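Participants wanted: help us find out whether hand-held gripper demonstrations are as good as people claim 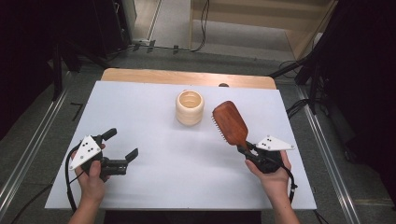 Nustov, 2024-03-10

The Kravchuk lab is looking for 13 adults to record everyday tabletop tasks with a pair of hand-held grippers. One task uses a hairbrush and a ribbed cup on a white board. The others are of the same sort, and none of them calls for strength or training.

The method we are testing is popular. A person does a job with grippers in both hands, the motion is recorded, and a robot policy is trained on the result. Papers on it tend to report high success rates. We have our doubts. Most of the demonstrations behind those numbers come from the people who wrote the papers, who have had months to learn which grasps the software likes. Our own first result has the same weakness. Lukian Pasichnyk recorded 200 demonstrations, the policy trained on them did well, and when Inna Bilyk recorded the same tasks her way, it did much worse. That could be a real problem with the method or it could be a bad week. With two people we can't tell.

So we want hands that are new to this. You will get a short safety talk and a few minutes to try the grippers. We will not coach you on how to hold an object, and please don't read up on it first.

What you would do
Come to the Wultedora building for two sessions, each nearly 2 hours long with breaks. Repeat each task until the session lead says stop. Fill out a short form on what felt awkward. Complaints are useful to us.

Who can take part
Adults 18 and over who can use both hands comfortably for the length of a session. Left-handed people are especially welcome, as we have too few. You can't take part if you have worked on robot data collection before, here or at Pakach.

What you get
A gift card after each session, including one you leave early. We can't promise you will see a robot do anything impressive.

Your data
We keep the gripper motion and the video of the work area. Your name is stored apart from both. If the result goes against the method, we will publish it anyway, and Berhanu Hailu, who likes the method more than the rest of us do, has agreed to the analysis plan in writing.

To sign up, write to Yevhen Lytvynenko at the Kravchuk front desk and say which hand you write with. Sessions start at 11 on weekday mornings through the end of March.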